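November, room acoustics book, p. 61
Flutter echo + short decay, small furnished rooms. Cont. from Krystyna's pages.

Started 7.40 am, heating off at the wall so no fan noise. Noise floor fine until the bin lorry. Threw away the first set.

Balloon pops first, then the swept tone through the Callolia speaker. Pops are quick but the low end is rubbish, no two the same. Sweep for anything we intend to quote. Speaker in the corner, mic at ear height for somebody sitting up in bed. Not moving either until all bands done, I did that last time and lost the morning.

Bands: 400, 700, 1000. Below 400 the room modes swamp it and I don't trust the fit.

Bedding does more than I'd guessed at 1000, hardly anything at 400. Thick mattress ought to help lower down. Tsegereda thinks the sheet tucked tight makes a difference, I doubt it, try both ways.

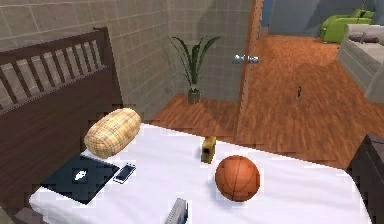 Hard surfaces

Clap test is still the fastest way to find flutter. Stand between two bare parallel walls, one sharp clap, listen for the zing. Very clear near the tile, gone a couple of steps away. The Brellero meter doesn't show it at all, the averaging smooths it out. So write down what you hear as well as what the meter says!!

Grout lines far too shallow to scatter anything in our range. Treat tile as flat and be done with it.

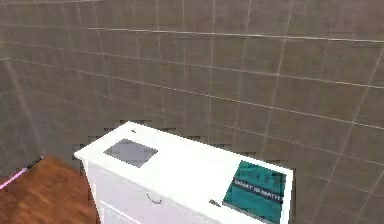
Na-rae Cho: disagree on the clap test, two people clapping get two different answers and then we argue over whose hands. Use the wooden clapper from the Fulley job. Also you've logged run 3847 twice, once with the door open. Which one is it?

Door shut is the right one, crossed the other out. Clapper fair point, will dig it out. Might be in Eun-ji's drawer.

Table reflection: first bounce off a long flat top gets to the mic just behind the direct sound and puts a notch in the response. Looked like a faulty cable for half an hour. Folded blanket on the top and the notch went. Took it off, notch came back. Cable is fine, sorry cable.

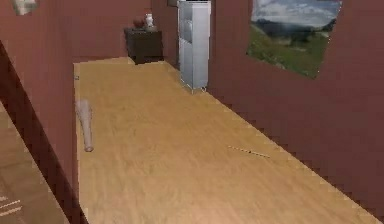 Fig. 3. Long wooden top, maroon walls.

Ok-hee asked if paint colour matters. No. Paint thickness a tiny bit on porous plaster, it seals the pores. Colour no.

Curtains next. Hung flat against the wall they only take the top off. Pulled forward with an air gap and bunched up, much beter at 700. Same cloth both times.

Soft furnishings small enough to carry: swap in and out one at a time, never two at once. A single cushion is lost in the scatter between repeats so don't chase it.

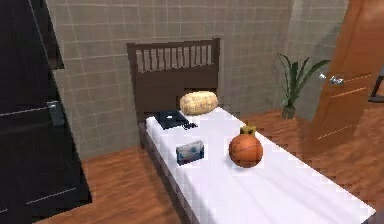
To do

Repeat 400 band, more averages
Tucked / untucked sheet for Tsegereda
Find clapper
Ask Min for the heavier curtain lining, the sample they sent is too thin
Charge the meter, died at 11.15 with one run left
Krystyna has the calibrater, get it back off her before the next session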